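Plerdale Council on Foreign Affairs
Minutes of the Regular Meeting, November

The meeting was called to order at 7:00 p.m. by the chair, Conceição Marinho. Armindo Leitão served as recording secretary. A quorum was present. The minutes of the previous meeting were approved as distributed.

1. Position paper on arms export oversight

The chair introduced the second draft of the paper on congressional review of arms transfers. Members discussed whether the paper should ask for a longer notice period before major sales to countries in active conflict. The draft recommends 60 days in place of the 30 proposed in the first version. Mr. Leitão asked that the section on end-use monitoring be moved ahead of the section on licensing. The chair agreed. It was moved and seconded that the draft be accepted with that change. The motion carried, with two members opposed.

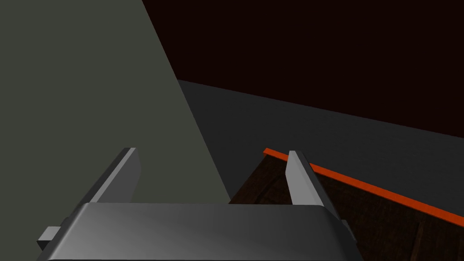

2. Dual-use goods

The working group on dual-use goods reported that its study of export licensing is behind schedule. Members were reminded that the group's subject is civilian equipment that may also have a military use, and that the hardest cases are ordinary factory items. The group was asked to limit its report to 20 pages and to leave questions of software to a later paper. Mr. Leitão will circulate an outline before the next meeting.

3. Spring speaker series

The Godinho Room at the Plavgate Library has been reserved for the spring series. Each speaker will have 30 minutes, followed by 15 minutes of questions. The chair asked that at least one evening be given to a critic of military aid. Suggestions should reach the secretary by Tuesday.
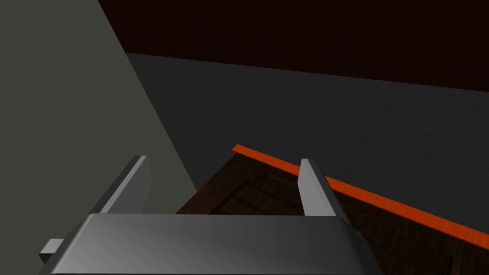 4. Newsletter

The next newsletter will carry the approved position paper in shortened form. The working group's page will be set in one column. The Mirko essay on sanctions will be held for the following issue.

5. Adjournment

There being no further business, the meeting was adjourned at 8:20 p.m.

Respectfully submitted,
Armindo Leitão, Recording Secretary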